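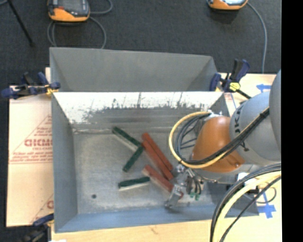

Enda Fahy has been famous in one postcode of Norway for nearly a year, and he would like it noted that he has never been there.

"I found out from the royalty statement," he says, stirring a pot of tea he has already forgotten to pour. "It was 2776 plays in a month. I thought, well, that's my mother and a fault in the system. Then I looked at where they were coming from, and it was all the one place. My mother's in Athenry."

Fahy is one half of Druren, the duo he started with the singer Treasa Lenihan when both of them were supposed to be doing something else. Their second album, Nutsugah, came out in September to a silence he describes as "total, and quite well produced". The Irish press passed on it. Irish radio played the single once, after midnight, and got the name of it wrong. The name is Ulix, and in fairness to the presenter Fahy and Lenihan don't pronounce it the same way either.

"It's Oo-lix," says Lenihan, arriving late with a wet umbrella.

"It's You-lix," says Fahy.

They have been having this one for a while.

What happened next is mostly down to Åsmund Haugland, who runs a Thursday evening show on a small station up the coast from Bergen and likes to play things until people ring in. He played Ulix. People rang in. He played it again the following week, to annoy them, and by the fourth week the calls had changed sides.

"He wrote to us in very correct English," Lenihan says. "He said, 'My listeners did not enjoy your song, and now they request it.' I've had it printed on a mug."

I ask whether they understand why it caught on there and nowhere else. Fahy gives this more thought than I was expecting. "It's slow," he says eventually. "It's slow and there's a long bit in the middle with no singing. I think if you're driving a ferry that's probably grand."

The streaming numbers are still small by anybody's measure but Druren's. Fionnuala Mulligan, who manages them from the front room of her house in Sligo, has a chart of them on the back of the door, and at first refuses to let me quote from it. She relents on one point. Of the band's regular listeners, 890 are in Norway, and Ireland comes in third, behind a single enthusiastic town in Belgium.

"You can't put that on a poster," Mulligan says. "I've tried. 'Third biggest in their own country.' It doesn't even make sense when you say it out loud."

She has been asked, more than once, why she doesn't chase the playlists. She did, for the first record. It was called Juduler, it had three songs that a playlist might reasonably have wanted, and she spent most of a winter sending polite emails about them. One of the songs ended up on a list for people trying to get to sleep. "It did very well there," she says. "They weren't awake to find out who it was."

The drummer on both records is Áine Keane, who isn't officially in the band and prefers it that way. She gets paid by the day, she points out, and the other two get paid by the stream. "I've done the sums," she says. "I bought a car."

They go over in the spring for a run of 20 dates, most of them in halls that Haugland booked by asking his listeners if they knew of a hall. One is above a bank. One can only be reached by boat, and Fahy has been told that the last sailing leaves before the encore, so there won't be an encore. He doesn't seem put out.

Is there any worry that it could all stop as quickly as it began? Lenihan shrugs. They have half a third album written, some of it faster, and Haugland has heard the demos.

"He said they were worse," she says. "So we're keeping them in."

Fahy finally pours the tea. It's black as a boot, and he drinks it anyway. I ask him how his Norwegian is coming along, and he says he has learned to say thank you, goodnight, and that he's sorry about the middle part.

Lenihan says he's pronouncing that wrong as well.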